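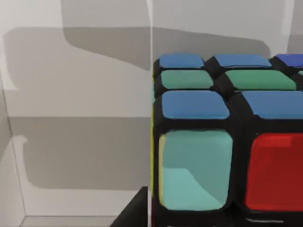
Why train a cube-handling policy in simulation when the real gripper is sitting right there on the bench? A simulator can drop the cube 70 times in a row and be ready for the next attempt right away, and our real gripper can't.

1/ Posting a few notes on the Skodine runs, now that the writeup is off to Clurkberg for comments. Short version: changing the lighting during training helped more than changing the friction. I expected the opposite.

2/ Setup. One gripper, one Rubik's cube, glossy black plastic body, close-up camera view as the only visual input. The task is grasp, lift, turn the whole cube to a requested face, set it down. No solving. People keep asking about solving.

3/ Close views are hard for the policy. It gets a few stickers, the black gaps between them and a lot of pale wall. Reflections on a sticker can split it into two tones, and our early pose estimator read that as an edge between two stickers.

4/ So we stopped using one fixed light. Each episode now gets its own light position and shadow softness. Sticker gloss changes too. The wall stays plain, but the shadows on it are broad and different every time.

5/ Numbers. We ran 994 test episodes in sim with lighting the policy had never seen. With randomized lights it finished 794 of them. The fixed-light version did far worse - bad enough that we stopped that test early.

6/ We also tried 4 friction settings on the finger pads. The differences were small. The Ristić baseline, which has no vision at all and works from joint readings, cared a lot more about friction, and that makes sense.

7/ What still fails: red next to a bright highlight, and any view where most of the cube is outside the image. The policy tends to close too early there. More training didn't fix it. A wider view probably would, but then we lose detail at contact.

8/ Real hardware is next, in June. Code and configs go up under the Fliltomum project page once the file paths are cleaned up.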